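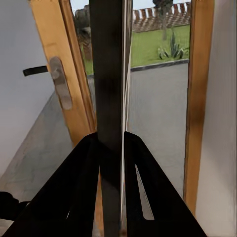 Kastavach household data, progress report to Prevel
Wed 14 January
Prepared by Adanech Degefa, Alemneh

1. Work in this period

We recorded 518 demonstrations in the simulated house, all driven by an operator using the Kanus controls. The tasks cover doors, kitchen units and objects fixed to walls. Each recording is saved with its arm positions, camera views and a short written instruction.

Demonstrations that ended early are kept in a separate folder and are not included in the total.
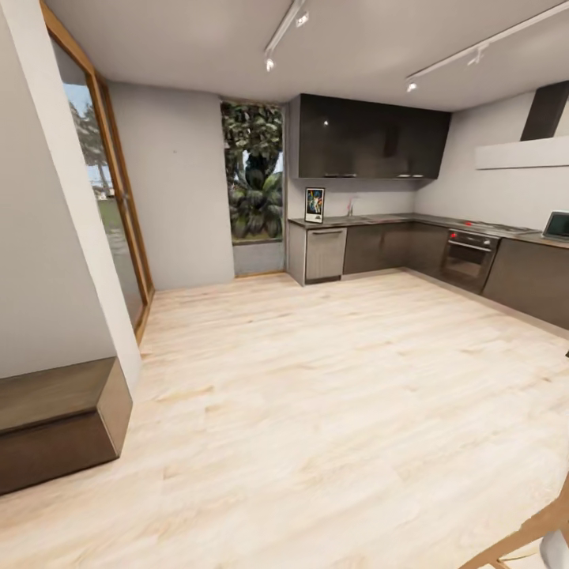 Why are we recording in simulation first?
It lets us reset the house in seconds and repeat a task from many starting positions before we book time on a real arm.

2. Problems

Wall tasks are slower than planned. Operators find it hard to judge the distance between the fingertips and a flat surface, so we have added 30 practice runs for each new operator. Five of the written instructions were unclear and have been reworded. 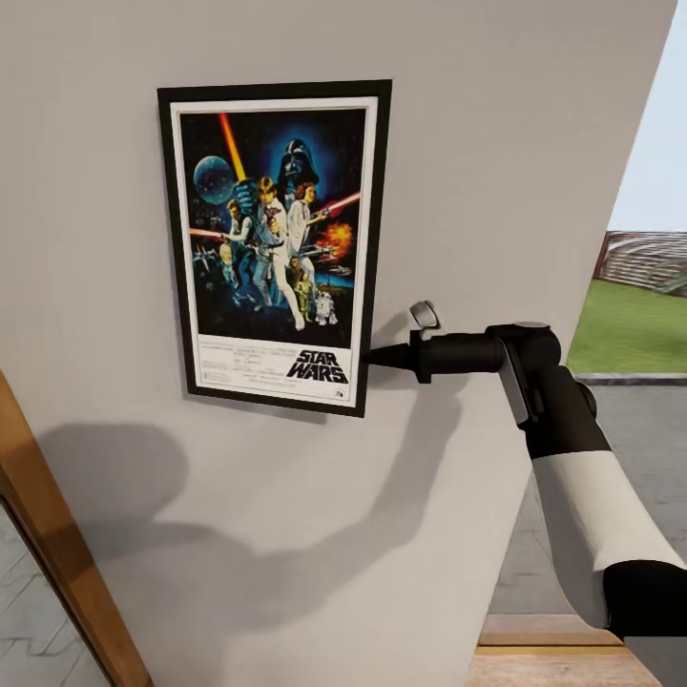 3. Next steps

The target remains 1417 demonstrations by the end of May. We will send Prevel a first set for training once the labels have been checked.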